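Section 4. Preparing your things before the storage unit is delivered

Please read this section to the end before you start. Most of the work is done at home, two or three days before the Velterum unit arrives. If you already have the unit standing in your driveway, go to 4.5 and come back later for the labels.

You will need: strong tape, a marker with permanent ink, the sheet of 40 labels from your welcome envelope, soft cloths, and boxes. Fabric boxes can be used for light things only. For books and kitchen things, use the Drerkness carton or another carton with double walls.

4.1 Sort by weight

1. Choose one room and finish it before you open the next one. Customers who pack three rooms at the same time usually mix the labels.

2. Put the heavy things on the floor near the door. Light things can stay on a table or a bed.

3. Lift each carton once before you close it. If you can not carry it comfortably from one end of the room to the other, take something out.

4. Close heavy cartons with two lines of tape on the bottom and one on the top. Fabric boxes do not need tape, but the lid must be tied if the box has one.

Note: Do not use bags from the supermarket for the transport. They tear when the driver moves the unit, and the things inside go under the other cartons.

4.2 Metal and mirror surfaces

Chrome, polished steel and mirrors show every small scratch, also the ones which were made before the storage. We ask you to clean them and look at them in good light, so that you know their condition on the day of packing.

1. Wash the surface with warm water and a little dish soap. Do not use powder.

2. Dry it fully with a soft cloth. Water that stays under the wrapping leaves white marks, and after one winter these marks are difficult to remove.

3. Turn the object slowly near a window or a lamp. Scratches are easier to see at the side of the reflection than in the middle of it.
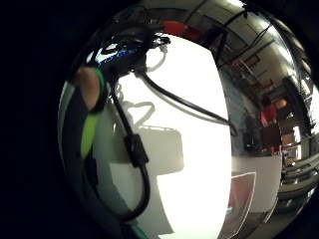
Fig. 4-1. Bright light reflected in a curved chrome surface.

4. Write any scratch or dent on the condition form (the green page). Write where it is, and how long.

5. Wrap the object in cloth first, then in paper. Newspaper must not touch the metal, the ink can come off on it.

Caution: Do not put plastic film directly on chrome or brass. Between the film and the metal small drops can form when the temperature changes.

4.3 Filling the boxes

A box which is half full is weaker than a full one. The one above pushes it down, and then the complete stack leans. Please fill each box to the top edge, if needed with a towel or a pillow.

1. Put the box on a table, not on the floor. Your back will be less tired in the evening.

2. Heavy pieces go in first, flat side down.

3. Put cloth between hard pieces. Two plates should never touch each other - one napkin is enough between them.

4. Small parts (screws, keys, shelf pins) go into a closed bag. Tape the bag to the furniture it belongs to, and not to the box.

5. Before you close the box, write its contents on the list. It takes a minute, and in October, when you look for the winter coats, you will be glad about it.

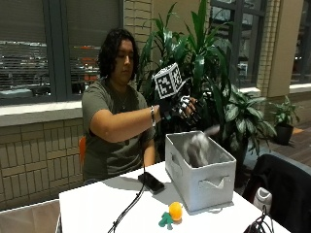 Fig. 4-2. White fabric storage box on a table.

6. Keep fabric boxes for clothes, bedding, soft toys and similar. They go always on the top of the stack.

Note: If a fabric box has handles, do not hang it on the hook rail. The rail is for the straps.

4.4 Labels and the contents list

Every label has a number and an empty line. The number is for us, the line is for you. Write on the line the room where the box should go later, for example KITCHEN or UPSTAIRS BACK.

1. Stick one label on the short side of the box and one on the top. Both must have the same number.

2. Do not stick a label on fabric, it falls off after some days. Use the Surkitz hanging tag and tie it to the handle or to the lid.

3. Copy the number into the contents list. Short words are enough.

4. Make a copy of the list and keep it with you. The original goes in the document pocket on the inside of the unit door.

If you run out of labels, call the office and ask for form 207. Please do not write numbers by hand on tape. Our Azar reader can not read them, and the box is then registered as "no number" and goes to the end of the row.

4.5 Loading order

The unit has 11 floor marks in yellow paint, counted from the back wall to the door. They help you to divide the weight. The back half should be heavier than the front half, but not by much.

1. Put furniture along the long walls, with the legs down. Sofas can stand on their end if they are wrapped.

2. Build the stacks of cartons between the furniture. Not higher than your shoulder.

3. Leave a hand of free space at the ceiling, so the air can move.

4. Put the things you may need soon near the door. Tools, documents of the car and medicine should stay with you and not in the unit.

5. Tighten one strap at mark 2, one in the middle, and one directly before the door.

Small objects are the most difficult at this moment. People hold one thing in the hand, look for a place, put it on the nearest stack and forget it.

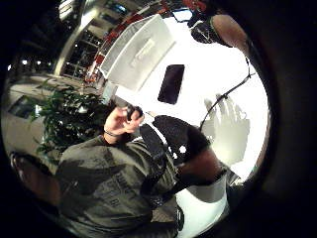 For this reason we recommend one "last box". Keep it open near the door until the end, and put in it each small object which has no place. Give it a label like all others and write LAST BOX on the line. When you unload, open this one first.

Caution: Do not climb on the stacks to reach the back wall. If you forgot something there, take the cartons out again. It is annoying, we know, but the floor of the unit is hard and the door edge is steel.

4.6 Before you lock

1. Pull every strap with your hand. A strap that moves must be tightened again.

2. Check that the contents list is in the document pocket.

3. Close the left door first, then the right one. The rubber of the right door must lie over the left.

4. Turn the handle down until you hear the click. If there is no click, open and look if a cloth or a cord is between the doors.

5. Put your own lock on the handle. Velterum does not keep a second key for you.

Food, plants, gas bottles, paint and batteries of bicycles are not accepted in the unit. See Section 7 for the complete list.

Questions to this section: Ruaridh Halliday, customer guides.
Text last changed 4/9/26.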